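Search this site Go

Packing a Bag for a Night Away

Last updated 10/7/25

Sometimes you sleep in a different place. It might be your cousin's house, a school camp, or a cabin by a lake. When you go, your things have to go with you, and they have to fit in one bag. Packing is the job of choosing those things and putting them in the bag so that you can carry it and find what you need.

How big is a bag?

Bag makers measure the space inside a bag in liters. Think of a large bottle of soda. Most of those hold 2 liters. A bag marked 46 liters has as much room inside as 23 of those bottles. That is plenty for a grown-up going away for several days. A school bag is a lot smaller, and for one night a school bag is usually enough.

What goes in?

Start with your clothes. Lay them out on the bed before you pack anything. For one night you need:

pajamas
clean underwear
clean socks
a shirt and pants for the next day
a sweater

Then get the things you use in the bathroom. Your toothbrush, toothpaste and comb can go in a small bag of their own. Tie it or zip it shut. If toothpaste leaks, it will leak in the small bag and your shirt will stay clean.

Last, choose something for bedtime. Many children take a book or a soft toy. A soft toy squashes down, so it takes up less room than you think.

Why do heavy things go near your back?

A bag on your shoulders pulls you backward. If a heavy thing is far from your body, it pulls harder. You can feel this for yourself. Hold a book against your chest. Now hold the same book with your arms straight out. The book weighs the same, but it is much harder to hold.

So heavy things, like shoes or a full water bottle, go on the side of the bag that touches your back. A water bottle that holds 600 milliliters weighs more than 600 grams when it is full, because the bottle weighs something too. Light things, like a sweater, can go on the outside.

Folding or rolling?

Both are fine. Folded clothes lie flat and make a neat pile. Rolled clothes fit into corners and gaps. T-shirts and pajamas are easy to roll. Thick sweaters are easier to fold.

To roll a T-shirt, put it face down on the bed. Fold the sleeves in. Then start at the bottom and roll toward the neck. Press out the air as you go.

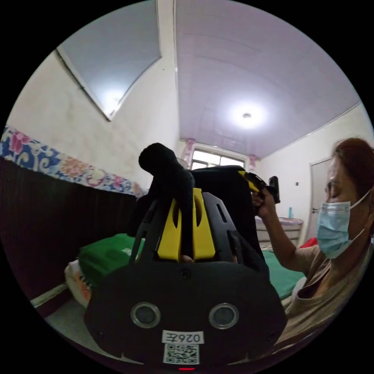

Socks are the smallest clothes and the easiest to lose. Keep each pair together. You can fold the tops over each other, or push the socks down inside your shoes. An empty shoe is wasted space, and two pairs of socks will fill it.

Pack the things you need last at the bottom. If you won't wear tomorrow's pants until the morning, they can go under your pajamas. Your sweater should be near the top in case you get cold on the way.

Before you close the bag

Look at your list again and check that each thing is inside. Look on the bed and under it. Then close the zipper slowly and hold the two sides together with your other hand. If the zipper sticks, stop and look for cloth caught in it. Pulling hard can break the teeth.

Put the bag on and walk across the room. If it feels too heavy, take it off and see what you can leave at home. Ask a grown-up to help you set the straps. Both should be the same length, and the bag should not hang below your hips.

When you get home, take everything out. Dirty clothes go in the wash and your toothbrush goes back to the bathroom. Shake the crumbs out of the bag over the trash can.

Words to know

Liter: a measure of how much space there is inside something.
Strap: the long band that goes over your shoulder.
Zipper teeth: the small parts that lock together when you close a zipper.

Written by Kauko Kiiskinen for Skilgate Home Pages | Contact us | Copyright Skilgate | Back to top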